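Perker Help > Health and Lab Skills > Stitching and Knots

Thread keeps wrapping round the jaws when I tie off
Posted by Milovan Halilović, 28/08/2019
2,416 views, open to replies

I'm on the suturing course at Sellosstead and I can place a stitch fairly well now. Getting the thread through the tissue and out where I want it is all right most of the time. The tying is where it goes wrong. I get a loop round the jaws, go for the tail, and by the time I've got hold of it there is a second loop I didn't ask for. Then I pull and the lot goes tight round the wrong thing.
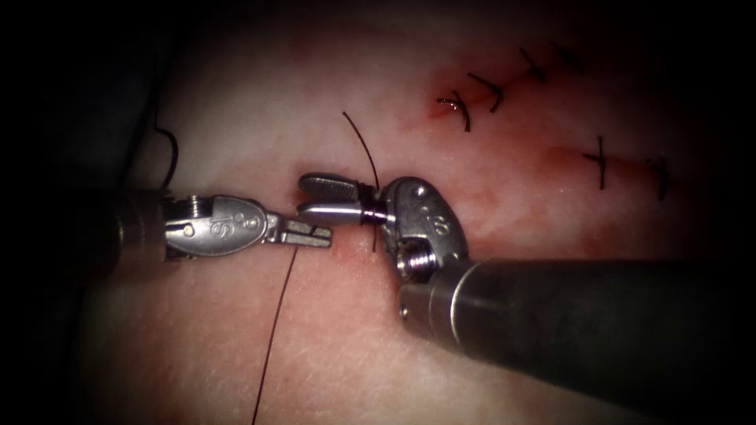
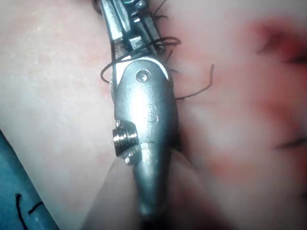
Page 611 of 3,374

I'd like to know three or four things and will take any of them.

How long should the thread be? We cut our own from the reel. I've been leaving it long so I don't run out, and I suspect that is part of the trouble. The thread is Prellow black braided, which the course supplies.

Which side should the long end lie on before I start the first throw? The handout says "arrange the thread in a C shape" and has a drawing, but it doesn't say what to do if the C won't stay put. Mine springs back.

When it has already gone round the jaws, is it better to unpick it or cut it and begin the stitch again? I spent most of one session unpicking, and the tissue round the stitch was pulled about by the end of it.

Lastly, how do you get the short tail to be where you can reach it? Mine either lies flat, where the jaws slide over it, or it is so long that it gets caught in the loop as well.

I can't ask the tutor until the next block. I have read the thread-handling pages in the Popescu booklet twice and they are mostly about which thread to choose.

Edited to add: right-handed, simple interrupted stitches, square knot. No trouble seeing what I'm doing.

Replies (3)

barrowgate_h

Shorter thread. Whatever you're using now, take a third off and see how you get on.

There's always a worry about running out, but for a single interrupted stitch with a few throws you don't need much. We were taught the length of a hand, from wrist to fingertip, and most people found that was still more than they wanted. A running stitch is another matter and you need to work that out from the length of the wound.

Braided thread is easier to knot than the single-strand stuff, so at least you haven't got that to contend with. If it's coming off the reel curly, hold both ends and give it a slow steady pull before you start. It takes the worst of the spring out. Don't do it with the jaws, do it with your fingers before it goes anywhere near the tissue.

Can't help with the tail, I still get that wrong.

Tessaly

I teach the knot part of a similar course, so this is long. Skip to whichever bit you need.

Your second picture has a loop out to the left of the jaws, another strand lying over the top of the metal and running off to the right, and a few short ends standing up beside the jaws. That is the usual muddle. When the long end and the short ends are all in the same small space, any movement of the wrist picks up something. So most of what follows is about keeping them apart.

Before you tie anything, pull the thread through until the tail is short. I ask for two centimetres, three at the most. Pull in line with the stitch and support the tissue with the other instrument while you do it. Pulling upwards lifts the tissue and makes the hole bigger. If you see the tissue rising, stop and change the angle.

Now the C. Say the tail is on your right. Bring the long end over to the left and lay it down in a curve, with the open side of the curve facing the tail. The instrument that is going to take the tail goes over the middle of the curve. Let the other one do the wrapping, by carrying the long end round the first. Keep the first one still. Nearly everyone moves both at once to begin with, and that is how you get a loop you didn't mean to make.

If the curve won't stay down, you are probably gripping the long end too far from the stitch. Take hold closer in. There will be less thread between the two points and it can't spring about so much. The rest of the long end can lie well out of the way behind.

Wrap close to the tips. The further back the loop goes, the harder it is to slide off, and past the hinge there are edges and pins for it to catch on. Jaws closed while you wrap, open only when you're at the tail, close on the very end of the tail. If you take the tail in the middle it doubles over and comes back through the loop as a bow. It looks tied and it isn't.

For the second throw the C goes the other way round. People forget, and they get a granny knot. Say it out loud if it helps: left, right, left.

On unpicking. My rule is one try. Open the jaws, back them straight out along the line they went in, and most single loops fall off. If it doesn't, let go of everything with both instruments, look at where the thread goes, and lift off the outermost loop first. If it still hasn't come free, cut it, take the pieces out and put in a fresh stitch a little further along. Going back into the same hole generally makes a poor stitch. Don't tug. A tug at that stage goes straight to the entry point, and that small red spot under the thread in your first picture is the place I'd be watching for tearing.

Take your cut ends away as you go, too. Leftover bits lying near the next stitch get picked up by mistake and you end up tying somebody else's tail, so to speak. And wipe the jaws if there is anything on them. Thread sticks to dried residue and won't slide off when you want it to.

For practice, leave the stitch out altogether for a while. Put one thread through, pull it to a short tail, and do only the first throw. Slide it down, undo it, do it again. Half an hour of that is worth more than an afternoon of complete stitches, as you get so many more goes. My last group kept a tally up the side of the whiteboard and they had passed 400 between them before I let them do a second throw. They grumbled, but the knots were tidy.

If the thread goes fluffy, change it. Braid frays where it's been gripped over and over, and a frayed length catches on everything. Try to take hold of the long end where you don't mind it being marked.

norrland

Same problem here back in April. I was told to have less thread and that helped a bit. What really helped was slowing down. Also I turned my work round so the line of the stitches ran across in front of me and not away, might be worth a go if yours can be moved.

I don't agree about cutting after one try, we only got a set amount of thread each so I'd have run out.

Comments on the reply by Tessaly

Milovan Halilović: Thank you, this is very clear. I have definitely been moving both at once. When you say hold the long end closer in, how close? I had it a good way back so the jaws weren't on top of each other.

Tessaly: Three times the length of the tail is a reasonable start. Any closer and you haven't the slack to get round. You'll find your own distance after a session or two.

Milovan Halilović: Will try that. And the tail lying flat?

Tessaly: Before you let go of the tail, give it a small turn upwards so that the end stands off the surface. Braid usually holds that for long enough. If it has dropped by the time you get there, nudge it up from underneath with the closed tips. Picking at it from above only pushes it down.

barrowgate_h: I hadn't come across that one, I'll be trying it as well.

norrland: Fair enough about the fraying, mine was terrible for it.

Related on Perker Help
Square knot or surgeon's knot for a first throw?
Storing part-used reels of braided thread
How far apart should interrupted stitches be?
Stitches pulling through at the edge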